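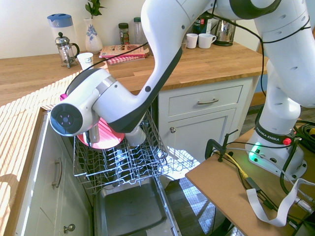 Fig. 1. A pink plate over the upper rack, before anything else has gone in.

Household Skills, Unit 2: Loading the Dishwasher
Gokwood Adult Learning, handout for the evening group

Welcome back, everybody. Last time we spent the whole session on the sink, and I promised that this week we would get to the dishwasher, which most of you said you already knew how to use. I believed that about myself too, for years, until I started teaching this unit and had to think about why I put a bowl in one spot and a mug in another. So please bear with me if some of this feels familiar. There is usually one small thing in these notes that makes somebody go home and move their plates around.

1. Start with an empty rack

Fig. 1 shows the upper rack pulled out with nothing in it, and that is how I would like you to begin at home, at least for the practice week. If there are clean dishes still in the machine, put them away first. Mixing clean and dirty is how a perfectly good glass gets washed three times while the oatmeal pot waits on the stove.

Pull the rack out toward you and have a good look at the wire. The upright pieces are called tines, and the spaces between them are what you are really working with. In some machines they stand straight, in others they lean a little, and in quite a few they fold down if you press a catch at the side. Spend a minute with yours (and if you still have the booklet that came with it, bring it along, we can look at it together during the break).

2. Scrape, don't rinse

Most everyday food only needs scraping. Use a fork or a rubber spatula and get the solid bits into the trash or the compost. Rice, pasta, peas and labels are the things to watch for, and labels are the worst of the lot. Dried egg and baked-on cheese do want a soak. I know some of you were raised to rinse everything, and I am not going to come to your house and stop you, but do try a week without it and tell us how you got on.

3. What goes up top

The upper rack is the gentler one in most home machines. Good things to put there:

- cups, mugs and glasses, upside down, between the rows of tines and not over them
- small bowls, tipped so the water can run off
- plastic containers and lids that say they are dishwasher safe
- small plates and saucers, if there is height for them
- long spoons and spatulas, lying flat

A plate goes in on its edge, held by the tines, with its face turned toward the spray. You will find that a plate needs to come in at a bit of a tilt to clear whatever is next to it, and then it settles upright once the rim is down between the wires. Don't force it. If it wobbles, try the next gap over. A wide rim sometimes needs every second gap, and that is fine, even if it looks wasteful.

Before you push the rack back in, check the height. Dinner plates very often belong down below, and a tall one up top can catch on the roof of the machine or block the arm that sprays the water. Give that arm a spin with your finger. If it turns all the way around without touching anything, you are in good shape.

4. What goes below

Dinner plates, serving bowls, pots and pans. Face the dirty sides toward the middle and leave a gap between pieces wide enough for a fingertip. Big cutting boards and trays go along the sides or the back, where they will not stand in front of the detergent door. Keep wooden spoons, good knives and cast iron out altogether.

5. Unloading

Bottom rack first, always! Cups have little hollows in their feet that hold water, and if you pull out the top one first you will tip it all over your dry plates. I still forget this on a tired evening.

Practice for next week

Load your machine once in your usual way and once following these notes. Write down what changed and whether anything came out with food on it. If you don't have a dishwasher, the drying rack by your sink will do nicely for practicing the spacing. The session runs 60 minutes and we will use the first part of it to compare notes, so do bring yours, even if they are on the back of an envelope.

2 comments | 29 shares

Gokwood Adult Learning, Farasbridge | Contact | Back to top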